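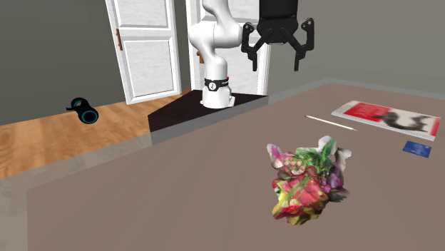
From: Palesa Chauke
To: Storivbridge robotics list
Subject: Re: [storivbridge] Open day, simulation table

Nasrin Salehi wrote:
> Could whoever is running the simulation table send a note on what
> visitors will see? Corrado needs it for the handout, and we are
> printing 300. Also, is it the same scene as in September, or a new one?

Hi Nasrin,

It's a new scene. The arm stands on its pedestal at the back of a big table, with the two-finger gripper, in a room with a wood floor and white doors. On the table there's a pencil, a red magazine, a small blue card and a crumpled thing with a bright print. Please leave that last one as "crumpled item" in the handout. I've heard it called a scarf and a bouquet already this week.

The demo starts at 10:30 and repeats every half hour until 3:00. Each run goes like this: a visitor picks one of the things on the table, Evander types the request, and the arm tries to pick it up. If it misses we let it try once more and then reset. The pencil and the card are the hard ones. We did 200 practice runs on the Talpur machine and most of the misses were on the card, so please don't promise anything in print.

A black tube with blue-green rings is lying on the floor to the left of the table. It isn't part of the task. If a visitor asks for it, Evander will say it's not on the list and offer another item.

Things I still need:

A second screen. The one in Drirkville is fine if Shagufta can bring it over the evening before.

An extension cord that reaches the back wall.

Someone to cover for me from noon to 1:00. Corrado, you offered last time, does that still stand?

The school group from Tesititz wants to come all at once. I'd like them split in two, as only the front row could see the screen last year.

Palesa

_______________________________________________
storivbridge mailing list
To unsubscribe, write to the list owner, Shagufta Jadoon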